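2022-05-08

Packaging bench, closures and labels. Continues the March notes on the white screw-cap bottles.

Carried over from last time: the Uleck caps went on well by hand but gave scattered removal torque after storage. The Lis caps were tighter in spread and slower to start on the thread. I wanted one more pass on both before ordering, and Zdzisław Michalski asked for the label question to be settled in the same order so we only pay freight once.

Stock at start of day: 2,954 bottles, white, labels already on. Set 600 aside for this run and put the rest back on the lower shelf in the closed cartons. The open carton from March goes to scrap. It sat without a lid and I don't want dust on the sealing lip confusing the results.

Conditioning: 22 °C overnight, caps off, caps in a separate tray. Caps applied this morning in two lots, same bottles, same applied torque setting. Wrench zero checked before each lot and again at the end. No drift worth writing down.

Removal torque, first readings. Uleck lot still scatters. The low readings come from bottles where the cap was started slightly crooked and pulled straight in the first half turn. It looks fine from outside once it is down, so visual check alone won't catch these. Lis lot is closer together. A few felt gritty at the start of the thread, same as before. Wiped the neck on the next few with a dry cloth and the grit was gone, so I am putting that down to molding dust on the bottle side. Bottles should be blown out before capping whichever cap we choose.

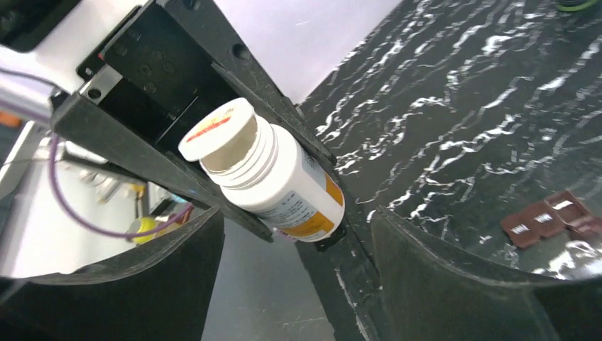

Cap marks are the next thing to sort out. We have been using grease pencil on the top face to tell handled bottles from unhandled ones, and it smears onto gloves and from there onto labels. The flat top takes a mark well enough, and a short red streak near the rim like the one on this cap reads clearly against the cream-white, so the color is fine and I would keep red. The position is fine too, since it leaves the middle of the cap free for a lot sticker. What needs changing is the pencil. Ordered two paint markers to try. Any bottle with a red streak counts as handled and stays out of the torque lots, no exceptions, including for a quick check.

Labels. The orange band at the bottom end is the part that matters for sorting, as the small print can't be read at arm's length on the bench. Zdzisław wants the band moved up under the neck. I would leave it low. When bottles stand in the divided trays the low band is hidden, true, but when they lie on their sides in the bin it is the first thing I look for. We agreed to mock up a handful with the band high and compare before changing any artwork.

Adhesion: peeled back one corner on several labels after the overnight hold. Leading edge clean, trailing edge lifts with a fingernail on some. Nulley stock in every case. Have not tried the Trultbridge stock on this bottle yet, the roll is in the cabinet behind the wrench stand. Same wipe, same dwell, then compare.

Drop check, capped bottles, onto the bench mat from shelf height. No caps off. One cap cracked at the skirt, Uleck, bagged and tagged. Kept the bottle with it.

Part number for reorder of Lis caps is 787 on the old sheet. Confirm this against the current catalog before sending, the old sheet has been wrong twice.

To do:
Blow-out nozzle for necks, ask stores.
Repeat Uleck lot with caps started by one person only, to see if the crooked starts go away.
Trultbridge labels, overnight hold.
High-band mockups, Zdzisław to print.
Relabel the tray of loose caps, currently says mixed.

Wrench back in its case, torque sheet in the blue binder behind the March pages.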